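4. Equipment Planning and Cost Allocation

4.1 Scope of the purchase plan

The plan described in this section covers a single tabletop manipulation cell and the two identical cells that are to follow it. We treat the cell as the unit of purchase. An arm bought without its mounting hardware, cables, camera and table cannot be used, and earlier budgets that listed the arm alone understated the true outlay by a wide margin. The unit therefore includes the arm, the gripper, one wrist camera, the mounting brackets, the table, the cable set, and a stock of household objects for the test tasks.

Costs are expressed in budget points, with the full grant allocation for equipment set at 2,000 points. This allows the plan to be compared across the three sites, which buy in different currencies and under different tax rules. Of the full allocation, 1,176 points were committed in the first round. The remainder is held for the second and third cells and for replacement parts.

4.2 Cost categories

We separate fixed costs, which are paid once per cell, from recurring costs, which depend on hours of use. The arm, table and brackets are fixed. Cables, gripper fingers and task objects are recurring. The wrist camera was first entered as a fixed cost and later moved to the recurring group, after the service records kept by Cremilda Portela at the Drelano site showed that camera cables fail well before the arm joints do. A camera module that must be removed and refitted whenever its cable is replaced has to be budgeted with a spare.

Task objects were the smallest line in the first draft of the plan and the one most often revised. Household items are cheap, but they must be replaced with the same item if results are to be compared over time. Packaging is a particular problem. Printed cartons change design without notice, and a carton bought in one country may not be sold in another. We now buy cartons in a single batch for all sites. Mugs are bought in mixed colors, with spares for each color, and the racks that hold them are bought from one supplier, Urnix, under a fixed-price order.

4.3 Space and supporting furniture

Table choice affected the budget more than expected. A white tabletop gives even contrast with most objects, and its surface marks show early, so the replacement interval can be set by inspection. We allow one new tabletop per cell per grant year. The objects in use during planning, and the part of the table they occupy, are shown in Figure 4.

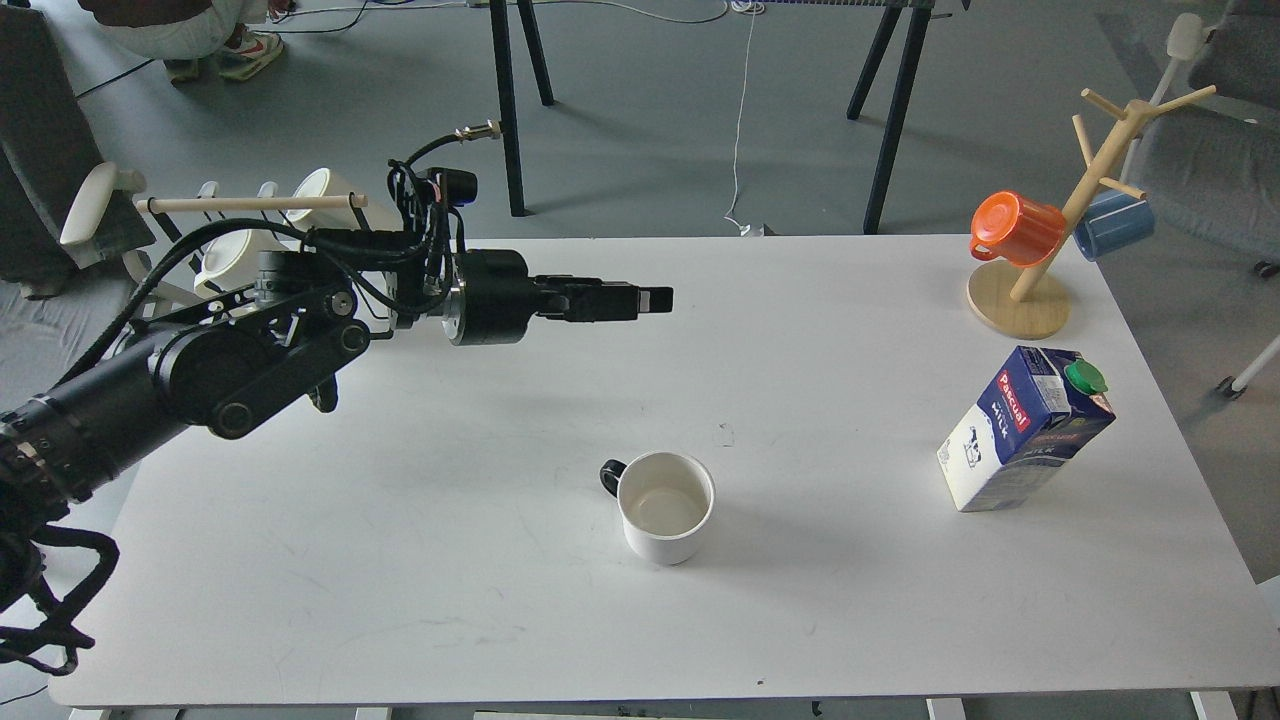
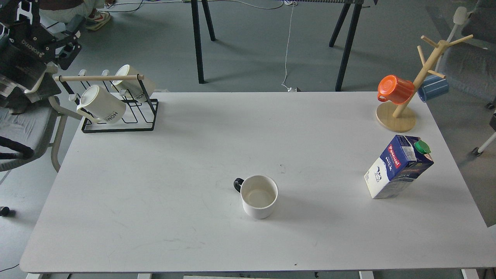
Figure 4. Tabletop cell with mugs, a milk carton and a wooden mug tree. The arm is at the left in both views, with the gripper near the standing mug in the first.

Darragh Quinlan, in written comments on the draft plan, objected to the single-cell unit of purchase. The comments are given in full at Quinlan's request: "Pricing by cell hides the shared items. The second cell does not need its own tool set, its own calibration target or its own training hours, and yet the plan charges for all three. I would price the first cell in full and treat each later cell as an addition. I would also like to see the spare parts held in one place. Three sites with one spare gripper each will have the wrong spare at the wrong site in the first month."

We accepted the first point in part. Tool sets and calibration targets are now charged once per site. Training hours are still charged per cell, as staff at two of the three sites work in separate shifts and cannot be trained together. The second point was not adopted. Shipping between sites took longer than the supplier's own delivery in every case for which we hold records, and central storage would have added customs work at two borders.

4.4 Replacement schedule

The replacement schedule is based on the 37 service events logged before the plan was frozen on 18/02/2023. Each event was assigned to one component and one cause. Where the cause was unclear, the event was assigned to the component that was replaced. This rule probably overstates cable failures, as a cable is the first part a technician will swap when a signal is lost.

Of the 37 events, 28 involved cables or connectors. The other nine were divided among gripper fingers, bracket screws and the tabletop. No event required the return of an arm to its maker. We draw no conclusion on arm lifetime from this, as the logging period was short compared with the service life that a buyer would normally plan for.

Two changes follow from the log. First, each cell is now supplied with a full second cable set at the time of purchase. Second, cable routing is part of the acceptance check. The check is done with the arm at full reach over the table and again with the arm folded, and the cable bundle must not be under tension in either position. Snežana Krasniqi added a third check, in which the loaded gripper is held over the far corner of the work area, after the first two were found to miss strain at the wrist.

4.5 Supplier terms

Quotations were requested from Ernotum and Bittencourt for the brackets and cable sets. Ernotum quoted the lower unit price but asked for payment in full with the order. Bittencourt accepted staged payment and offered to hold stock for later delivery. For a project with a single funding date the first offer is better. For ours, in which the third cell depends on a review of the first two, staged payment was worth the higher price, and Bittencourt was selected.

Delivery time was scored apart from price. A late bracket order stops the whole cell – the arm cannot be mounted, and the rest of the equipment sits idle while the grant period runs. We therefore place the bracket order first and the arm order only after the brackets have a confirmed delivery date.

4.6 Limits of the plan

The plan does not include staff time for resetting objects between trials. Dalva Queiroz and Simone Honorato both raised this in review, and their estimates differed too much to be averaged. Reset time depends on the task: returning one mug to a fixed position is quick, while restoring a full rack is slow and often needs a second check. Until reset time has been measured at each site, it is charged to the general labor budget and left out of the cost per cell.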